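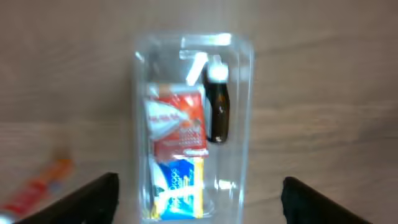 Figure 1. Clear lidded container with mixed contents on the work table, gripper open at its base.

Equipment Planning and Procurement: Progress Report to the Suretti Fund
Project: Handling of Small Household and Pharmacy Items
Submitted by: Noura Awad, project lead
Date: Jan 14, 2023

1. Purpose of this report

This report covers the planning and purchasing portion of the grant. It sets out what has been bought, what has been deferred, and what the project asks the Fund to approve for the second budget period. Technical results are reported separately by Imre Gál and are mentioned only where they affect a purchasing decision.

2. Status of approved purchases

The original budget provided for two complete workstations, each with an arm, a two-finger gripper, a wrist camera and a fixed table. The first workstation has been delivered, installed and accepted. The second was placed on hold at the request of the project lead until the first had been in regular use long enough to show whether the specification was sound. The hold was agreed with the Fund's program officer, Tuulikki Seppälä, and no cancellation fee was charged.

Spare gripper fingers were ordered with the first workstation. Four sets were received. One set has been used up in normal wear and three remain in stock. The project does not expect to order more before the end of the current period.

Test items (packets, tubes, small bottles and clear storage containers) have been purchased locally from the consumables line. Spending on this line is below plan. The unspent amount is requested as a carryover under section 6.

3. Findings that bear on the second workstation

Clear plastic remains the most difficult material in the item set. The container in Figure 1 is typical of the problem. Its walls are transparent, the rims and corners give off bright reflections, and the printed packets and brown glass bottle inside show through the plastic. A camera at the wrist receives a strong signal from the contents and a weak one from the container that is to be picked up. The height of the container adds a second difficulty, as the grasp must be made low without pushing the base across the table.

Three purchasing consequences follow.

First, the wrist camera named in the original specification should be replaced by a model with manual exposure control. White caps and lid edges are regularly overexposed in the present images, and small print on packets is often too blurred to read. Samer Kanaan has reviewed the available models and recommends the Telleck unit, which fits the existing mount and does not require a new cable set.

Second, lighting should be treated as equipment and given its own budget line. The original budget assumed that room lighting would be enough. The project now asks for two diffuse panels per table, with dimmers.

Third, a wider choice of fingertip surfaces is needed for smooth plastic. This is a minor cost and can be met from consumables without a change to the budget.

4. Supplier quotations

Quotations for the second workstation were requested from Fliltano and Medve on identical terms. Both suppliers responded before the deadline.

Fliltano offered the same arm as the first workstation. The delivery time is 8 weeks from order. Installation is included, and training is not required for present staff. The warranty may be extended for a further year at extra cost.

Medve offered a different arm at a lower purchase price. The delivery time is shorter, but the control software is not compatible with the existing station. Ayman Bataineh estimated the staff time needed to maintain two software versions and found that it would exceed the saving in price before the end of the grant. The Medve gripper also uses its own finger mount, so the spare sets in stock could not be shared.

The project recommends the Fliltano offer. The evaluation sheets for both quotations are attached as Annex B.

5. Changes to the budget

The following changes are proposed for the second budget period.

Wrist cameras: increase of $3000, to cover the Telleck unit on both workstations. The present camera will be kept as a spare.

Lighting: new line, funded by a transfer from travel. The planned supplier visit took place by video call and the travel money was not used.

Workstation two: no change in the total. The price quoted is within the amount approved.

Service and repair: no change. The line has not been drawn on to date. The project would prefer to leave it intact, as the warranty on the first arm will end before the grant does.

Staff costs are not affected by any of these changes.

6. Approvals requested

The Fund is asked to approve:

Release of the hold on the second workstation and award of the order to Fliltano.

The increase for wrist cameras described in section 5.

The transfer from travel to a new lighting line.

Carryover of the unspent consumables amount into the second period.

The first and third items are linked. If the lighting transfer is not approved, the project would still wish to proceed with the order, but the second table would then be assigned to opaque items only and the work on clear containers would stay at the first table.

7. Risks and open matters

The Fliltano quotation remains valid until the end of June. An order placed after that date would be subject to a new price, and the supplier has stated that an increase should be expected.

The electrical supply in the second bay has been inspected and is suitable for the arm. It has not yet been confirmed for the additional lighting load. Samer Kanaan will obtain written confirmation from the building office before any panels are ordered.

The Telleck camera has been examined on paper only. A loan unit has been requested so that it can be checked against clear and glossy items before purchase. If the loan is refused, one unit will be bought first and the second ordered after acceptance.

8. Annexes

Annex A. Expenditure to date by budget line
Annex B. Evaluation sheets, Fliltano and Medve
Annex C. Revised equipment specification, workstation two
Annex D. Inventory of equipment and spare parts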